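**1/** Okay, thread time. Every couple of months somebody in my replies tells me the robots are coming for my job, and every couple of months I go home and fold my own towels. So where are we, chore-wise? I run the back half of a toy and party supply shop and I've been keeping notes since July.

**2/** Short answer: floors, yes. Dishes, sort of. Laundry, no. Putting small stuff back where it goes, which is 90 percent of my life at work AND at home... that's the one I really care about, so most of this is going to be about that.

**3/** Floors first, quickly. The Heler in my hallway has been fine! It eats one sock a week and gets stuck under the same chair every Sunday like it has an appointment. But I haven't pushed a broom at home since spring, and I'm giving it full credit for that.

**4/** At the shop we tried a bigger floor scrubber from Bormont. Great on the main aisle. Useless in the aisle with the balloon weights, where there's always something on the floor at ankle height. I still do that aisle by hand before we open at 9.

**5/** Dishes: a dishwasher is a robot and I will not be taking questions. Loading the dishwasher is the chore. I've watched a whole lot of demo videos on this and the mugs always look great. Show me a cheese grater. Show me the lid with the weird rubber ring.

**6/** Laundry: I've seen arms fold a T-shirt that was already laid out flat. Nice fold, too, better than mine. My laundry comes out of the dryer as one single object with a bra strap through it, so call me when they've got that part.

**7/** Now the small stuff. At the shop we get loose items back all day long. Party favors, bath toys, erasers shaped like fruit. They end up in a tub at the register, and at closing somebody (me) dumps it out and sorts by kind and color.

**8/** Last count I did for inventory, we had 2,293 loose pieces in the bins. I sorted a tub of 50 while timing myself and it took under 5 minutes, with one interruption from a kid who wanted to know if we sell real snakes. We do not.

**9/** I'm telling you that so you know my bar. I'm not fast. I'm a person on the end of a shift with a podcast on. But I never have to think about HOW to pick up an eraser, and that seems to be the entire problem for a machine.

**10/** Think about what goes into it. The thing is small and it's slippery and it's lying on its side. It's touching another one. You want the green one and the pink one is leaning on it. Your hand just handles all that. Two stiff fingers have to come in at a decent angle and close on the right one without shoving its neighbor across the tray.

**11/** Also, trays have edges! So do buckets! Half of my sorting is reaching down into something with sides. If the gripper is bulky, the corners are going to be miserable.

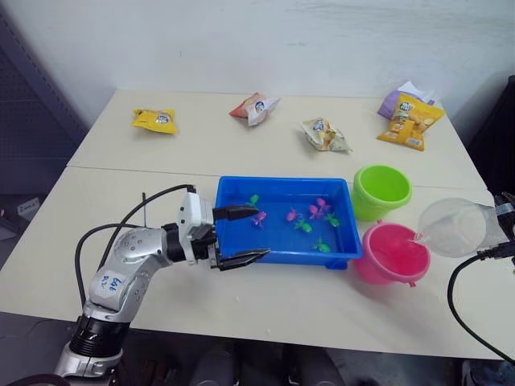

Eight little toy fish, four green and four in pinks and purples, with a green bucket and a pink bucket right there next to them. Swap in my favor bins and this is closing time. That one green fish off by itself near the front of the tray is the one I'd grab first. The two pinks snuggled up together I'd leave for later and hope they felt easier by then.

**12/** Things I'd want to know before I let any arm near my register tub:

- Can it do a pile, with stuff on top of other stuff?
- What does it do when it drops one?
- Can I move the bucket six inches without calling anybody?

**13/** The bucket one is my big one. I asked the Nikolaidis rep about it at a trade show (they sell a packing arm for small shops) and got a very long answer that had the word "recalibration" in it twice. I move my buckets constantly. I move them with my foot.

**14/** To be fair, the packing arm did a nice job with boxes. Same box, same spot, over and over, and I watched it do 34 without a miss. If I shipped one product all day I'd be tempted.

**15/** A friend at a Plesmont warehouse says it's the same over there. Machines get the boring identical stuff, people get the bin marked MISC. My whole shop is the bin marked MISC.

**16/** So my scorecard for now: floors B+, dishes C, laundry D, fish-sized objects "incomplete." I'd love to bump that last one up. If you've got an arm doing this in a real shop with real customer mess, reply with video, and please leave the drops in. Off to do the balloon aisle.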